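Flescombe busca una persona para planificación y compra de equipos de automatización

Somos una empresa pequeña de manipulación y envasado de alimentos frágiles. En los próximos meses vamos a ampliar nuestra zona de pruebas con brazos robóticos y necesitamos a alguien que ordene el presupuesto, compare ofertas y trate con los proveedores. La tarea principal de la zona de pruebas es, por ahora, el huevo y su bandeja.

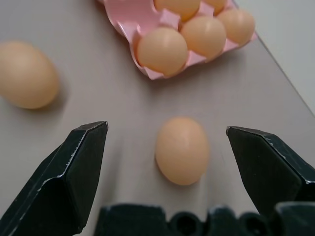
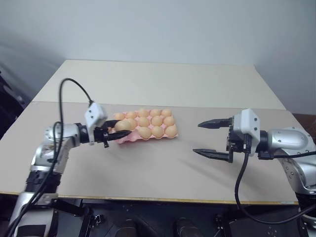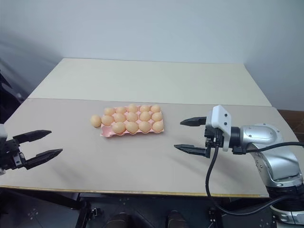

Pinzas negras de dos dedos, huevos de cáscara marrón clara y bandeja de color rosa.

Qué va a hacer usted

Preparar el plan de compras hasta julio, junto con Nives Ferraro, responsable de operaciones. El plan incluye dedos de recambio para las pinzas, cables, carcasas de cámara y dos mesas nuevas — las medidas están todavía por decidir.

Pedir y comparar ofertas. Actualmente tenemos sobre la mesa una de Palloren y otra de Kunex, y no son fáciles de comparar: la primera incluye el mantenimiento y la segunda lo cobra por horas.

Llevar el registro del consumible. Para la próxima serie de pruebas están previstas 112 bandejas y una partida de 3355 euros, que no se puede superar sin aprobación de Hnat Symonenko.

Calcular cuánto cuesta cada puesto de trabajo en un año completo, con piezas, electricidad y horas de técnico.

Qué pedimos

Experiencia en compras técnicas, mínimo 2 años. No es necesario saber programar un robot, pero sí leer una ficha técnica y preguntar cuando algo no está claro. Español bueno; el inglés lo usamos con los proveedores casi cada día.

Valoramos también que haya trabajado antes con alimentos.

Qué ofrecemos

Contrato indefinido a jornada completa, con entrada entre las 8:00 y las 9:30. Dos días por semana se puede trabajar desde casa, excepto cuando hay entrega de equipos. El salario se habla en la primera entrevista.

Cómo presentarse

Envíe su currículum y una carta de una página a la atención de Zoia Stetsiuk, con la referencia 148. En la carta, por favor, cuéntenos una compra que salió mal y qué cambió usted después.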